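Modul Raumplanung und Innenausbau
Skript zur Lehreinheit 4: Planung von Küchen im Wohnungsbau
Stand: 06.01.2019

4.1 Gegenstand der Lehreinheit

Die Lehreinheit behandelt die Grundlagen der Küchenplanung im mehrgeschossigen Wohnungsbau. Sie setzt die Kenntnis der Lehreinheiten 1 bis 3 voraus, insbesondere die Grundrisslehre und die Bemaßung von Einbauten. Durchgehendes Übungsobjekt ist die Wohnanlage Serkus in Irnville, deren Pläne im Kursraum eingesehen werden können. Die Anlage umfasst 20 Wohnungen mit einer gesamten Wohnfläche von 2256 m².

Fragen der Elektroinstallation werden nur insoweit behandelt, als sie die Lage der Geräte bestimmen. Die Lüftung ist Gegenstand einer eigenen Lehreinheit im Mai.

4.2 Funktionsbereiche

Die Küche wird in der Planung nach Tätigkeiten gegliedert. Üblich ist die Einteilung in Bevorraten, Aufbewahren, Spülen, Vorbereiten sowie Kochen und Backen. Die Reihenfolge der Bereiche soll dem Arbeitsablauf entsprechen. Bei Rechtshändern verläuft dieser in der Regel von rechts nach links, bei Linkshändern umgekehrt. Im Mietwohnungsbau sind die späteren Nutzer meist nicht bekannt; die Anordnung richtet sich dann nach der Lage der Anschlüsse.

Zwischen Spüle und Kochstelle ist eine zusammenhängende Arbeitsfläche vorzusehen. Sie ist der am stärksten beanspruchte Teil der Küche und wird in studentischen Entwürfen regelmäßig zu knapp bemessen. Zwischen zwei gegenüberliegenden Zeilen sollen mindestens 120 cm Bewegungsfläche verbleiben. Dieses Maß gilt auch zwischen Zeile und Kücheninsel.

4.3 Die Kücheninsel

Eine Insel setzt einen Raum voraus, der an allen genutzten Seiten ausreichende Durchgänge zulässt. Sie kann als reine Arbeitsfläche, mit Kochstelle oder mit Spüle ausgeführt werden. Die beiden letztgenannten Varianten erfordern Leitungen im Fußbodenaufbau und müssen deshalb vor dem Einbringen des Estrichs festgelegt sein. Nachträgliche Änderungen sind aufwendig – in der Wohnanlage Serkus wurde aus diesem Grund auf Spülen in der Insel verzichtet.

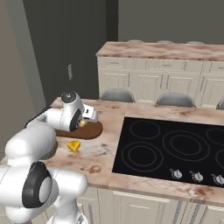 Wonach richtet sich die Höhe der Arbeitsfläche?
Maßgebend ist die Ellenbogenhöhe der nutzenden Person. Die Arbeitsfläche soll 10 bis 15 cm darunter liegen, die Kochstelle nach Möglichkeit etwas tiefer. Sind die Nutzer nicht bekannt, wird eine mittlere Höhe gewählt und über verstellbare Sockelfüße ein Ausgleich ermöglicht.

4.4 Oberflächen

Bei der Auswahl der Arbeitsplatte sind Beständigkeit, Pflege, Gewicht und Kosten abzuwägen. Marmor ist kalkhaltig und wird von Säuren wie Essig oder Zitronensaft angegriffen. Granit ist gegen diese Stoffe weitgehend beständig, soll aber je nach Sorte imprägniert werden. Schichtstoffplatten sind preiswert und leicht zu verarbeiten; ihre Schwachstelle sind die Kanten und Ausschnitte, an denen Feuchtigkeit in den Träger eindringen kann. Massivholz verlangt regelmäßiges Ölen.

Für die Übung sind zwei Angebote zu vergleichen. Die Firma Leemans bietet die Platte für 369 Euro je laufenden Meter an, die Firma Skimaton für 400 Euro einschließlich der Ausschnitte. Im Vergleich sind Transport und Montage gesondert auszuweisen.

4.5 Hochschränke und Einbaugeräte

Hochschränke werden am Ende einer Zeile angeordnet, damit die Arbeitsfläche nicht unterbrochen wird. Geräte in Sicht- und Greifhöhe erleichtern die Bedienung und das Entnehmen heißer Speisen. Neben oder unter dem Gerät ist eine Abstellfläche vorzusehen. Die Angaben des Herstellers zu Nischenmaß und Hinterlüftung sind einzuhalten; ein für den Einbau nicht freigegebenes Standgerät darf nicht in eine geschlossene Nische gestellt werden.
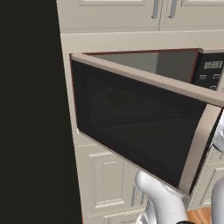

Abb. 2: Hochschrank mit Nische für das Mikrowellengerät

Bei der Planung der Türen sind Anschlagseite und Öffnungswinkel im Grundriss darzustellen. Stößt ein Schrank an eine Wand, ist eine Passleiste einzuplanen, damit Griffe und Auszüge nicht anschlagen.

4.6 Übungsaufgabe

Zu bearbeiten ist die Küche einer Wohnung im ersten Obergeschoss der Wohnanlage Serkus. Abzugeben sind ein Grundriss und zwei Wandansichten im Maßstab 1:20 sowie eine Geräteliste. Der Materialvergleich nach Abschnitt 4.4 ist auf einem gesonderten Blatt beizufügen. Unvollständig bemaßte Pläne werden zur Überarbeitung zurückgegeben.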